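Subject: Re: [Trurkine-list] First try at marbling endpapers, need advice
Date: 16 January 2019
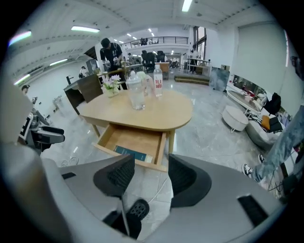 Teal book in the table drawer, with the thin label strip on its cover.

Hi everyone,

I am so glad this topic came up, and I'm sorry in advance for how long this is going to be. I've been marbling paper for my own notebooks for eight years now and I still get excited every single time I lay a sheet down, so you've been warned!

I'm going to answer in pieces, with the original message quoted as I go.

> I finally got a marbling kit for the holidays and spent most of the
> last week of December making a mess of the kitchen. I mixed the
> carrageenan in the blender the way the booklet says and used it as
> soon as it was smooth. My colors either sink or go all grainy and
> spiky at the edges. Is it bad paint or is it me?

I doubt it's the paint, and I really doubt it's you. I think it's the clock. Fresh size out of the blender is full of tiny air bubbles, and it needs to sit overnight before you do anything with it. I mix mine after dinner, pour it into a bucket, lay a damp towel over the top and go to bed. The next day it pours like thin syrup and the whole thing behaves differently. I used mine right away for my entire first year and had exactly the spiky edges you're talking about. I even have a few of those sheets left. They look like frost on a windshield, which I kind of love now, but it wasn't what I was after at the time.

Sinking is a different problem, and usually means one of these:

- the paint is too thick (thin it with water until it drips off the brush like milk)
- the size is too cold
- there's dust or a skin on the surface and you didn't skim first

Please skim! I can't say it loudly enough. Cut newspaper into strips as wide as your tray, lay one on edge at the far end, and draw it slowly toward you. Do it before the very first drop and again before every sheet. A skin forms while you're standing there deciding on colors. If I stop to answer the phone I skim again.

> How warm is your room? Mine is a back porch and it's pretty chilly
> out there this time of year.

Oh, there's a big piece of it right there. My workroom stays at 61 degrees all winter (old house, one sad radiator) and that is the bottom of what I'd try. What matters most is that the size, the paint and the room are all close to the same temperature. If you carry a warm bottle of paint out to a cold tray, the colors shrink up into little beads and won't spread. So put everything out on the porch the night before and let it all get chilly together. Or bring the tray inside, if the people you live with will put up with it. Mine have been very patient.

> I used the alum but I'm not sure I used enough. The pattern slid right
> off two of the sheets when I rinsed them!

Heartbreaking, isn't it? You get a gorgeous pattern, you lift it up, and it runs down the drain. I've stood at the sink and groaned out loud.

Here's how I do alum. Two tablespoons into two cups of hot water, stir until it's completely clear, let it cool. Sponge it on evenly, side to side and then top to bottom, and mark the BACK of the sheet in pencil with an X so you know which side is which. You will not be able to tell once it's dry. Then stack the sheets under a board while they're still a little damp so they stay flat, and use them the same day. Alumed paper that sits around for weeks gets brittle, and I had one batch crack along the fold after I'd already pasted it into a book. That one hurt.

Missed spots show up as pale patches with a hard edge, as if somebody wiped the color away with a thumb. If you're seeing those, it's your sponging. If the whole pattern slides, it's either weak alum or the wrong side of the sheet (see X, above, and ask me how I know).

Paper matters a lot too. Lots of nice drawing paper is buffered with chalk now, and the chalk fights with the alum. I went through a whole pad of beautiful, expensive paper before somebody on this list set me straight. These days I use Soltora text weight for nearly everything. It's plain stuff, it takes alum well, and it folds without a fuss. Sakance is lovely too and has a softer feel, but it's heavier and I find it wants to curl when I'm laying it down. Test one sheet of anything before you buy a stack.

> What about laying the paper down without the white lines?

Practice on plain water with scrap paper! I mean it, it's a nice way to spend an afternoon. Hold the sheet by two opposite corners, let the belly of it touch first, and then lower each corner in one slow, steady motion. If you hesitate, you get a line. If you drop it, you trap a bubble and get a white circle. I hold my breath, which I don't think helps but I can't stop doing it.

My own habit is to do all my stone patterns first, while my hands are still waking up, and leave the combed ones for later. Stone is forgiving. You sprinkle, you look, you sprinkle some more, and it's pretty no matter what. After that I'll do a gel-git (back and forth with a stylus, first one direction and then the other), and from there you can run a comb through it for nonpareil, which is the one everybody knows from the insides of old ledgers. You don't need to buy a comb. I made mine from two strips of mat board with straight pins glued in between, and it has outlived a fancier one I bought later.

> Last question, do the endpapers go in before or after the cover is on?
> The booklet doesn't say anything about it.

This is where it gets really fun, so I'm happy you asked. For the flat back books I make, the marbled sheet gets folded and tipped onto the first and last sections with a thin line of paste before the cover ever comes near it. Just a thin line right along the fold, and keep it skinny. Then the spine gets its glue and its cloth, and only after that does the whole block go into the case. The outer half of that folded sheet is what you paste down onto the inside of the board.

A few things I wish I'd done from the start:

Fold the marbled paper with the pattern to the inside. Sounds obvious. I did one backwards last year and didn't notice until I opened the book to show it off.

Check the grain. It has to run from head to tail, same as the pages and the boards. Bend the sheet gently both ways and the direction that gives more easily is the one that goes parallel to the spine. If you get it wrong, the cover will bow, and no amount of weight on top will ever fix it.

Slip a piece of wax paper inside each cover before you press it. Leave it under the weights overnight, change the wax paper in the morning, and then leave it for another night. I know you want to open it. Don't open it!

Wax the surface if the book is going to be handled a lot. A tiny bit of plain beeswax on a soft cloth, buffed until it doesn't feel sticky anymore. It brings the colors right up and keeps them from rubbing off on the facing page.

On colors, since you mentioned you only have the six that came with the kit: six is plenty. I'd even put a couple away. My favorite sheets have had three colors and a lot of white showing. Try a dark one down first, then something middling, then a few drops of just water with a bit of dispersant in it to open up clear spaces. The first color you put down gets squeezed into thin veins by everything that comes after it, so if you want a color to be the veins, put it down first. Once that clicked for me I started planning my sheets a bit instead of just flinging things at the tray (I still fling sometimes).

Oh, and keep notes. I write on the back of every sheet, in pencil, next to the X: what order the colors went in, how many days old the size was, what I did with the comb. I started doing it in 2000 with my paste papers, long before I tried marbling, and I go back to those old sheets all the time. Carrageenan is good for a few days if you keep it cool, by the way, and day two is my favorite. After that it starts to thin out and smell like low tide.

If you want to see a lot of good work in one place, the Somboon exchange is taking names again. You make a set of small samples, send them in, and get back a packet with one from each person who took part. Beginners are very welcome, and I'd say the beginner sheets are often the ones I stare at the longest. I still have my packet from the first time I joined, and I've borrowed ideas from it over and over.

So please don't give up on it! Let the size rest, warm things up or cool them all down together, skim like crazy, and try again. And send the grainy ones along too, I want to see them. If you decide you don't want them, cut them into strips and use them for bookmarks or to cover the spines of little pamphlets. I've never thrown out a sheet yet, and I have the boxes under the bed to show for it.

One question back at you and anybody else reading. Has anyone had luck with ox gall on top of acrylics? I've been getting by with a drop of dish soap in water, but it's fussy, and one drop too many wrecks the whole tray. I'd love to hear what proportions people are using.

Happy marbling,
a very inky list member

--
Trurkine-list: paper, paste and books made by hand
To stop getting these messages, send a blank note with "unsubscribe" in the subject line.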